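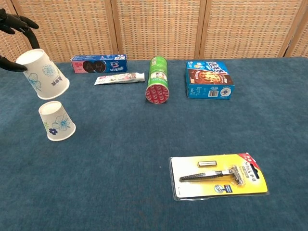 **Week 4 - comparing two grippers on thin objects**

Please read before the lab on 17th February. Groups are led by Pichit Intarasuk and Teófilo Pacheco.

We compare the Derketti curved-finger gripper with the Duten parallel one. Each group makes 35 picks with each gripper, using the same paper cups and the same arm speed.

- Start with closing force at 22 percent. Increase it only after a cup has slipped.
- Write down each wall that is bent - even a small bend counts.
- Stacking is a separate column in the table.

Bring the finished table to the next lecture. Questions about the controller go to Jirayu Phuthong.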